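Lamow Hockey Club picks a heron for its new crest

Lamow Hockey Club will skate out in June with a brand new crest, and we're thrilled with it! The winning design, a grey heron in mid-stride with its beak tucked along the curve of a stick, was drawn by Jeptoo Ogola, who plays in goal for our women's second team.

Supporters sent in 73 designs over the spring, and 835 people voted in the final round. The heron finished 346 votes clear of a very handsome anchor.

"I wanted something you could spot from the far end of the rink," said Jeptoo. "Herons stand still for ages and then go like lightning, and that's goalkeeping to me."

The colours stay as they are, navy and white, with a thin line of orange round the edge borrowed from the club's first jerseys. Club secretary Trefor Beddoe said he couldn't wait to see it on the ice.

The first 1000 scarves are on order and will be sold at the rink shop from 6pm on opening night. Old jerseys remain welcome in the stands, of course. 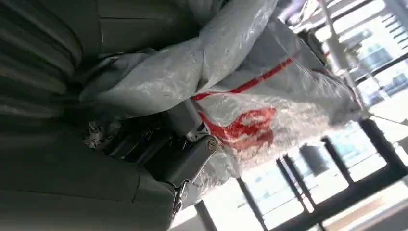 Dark grey robot arm with black gripper.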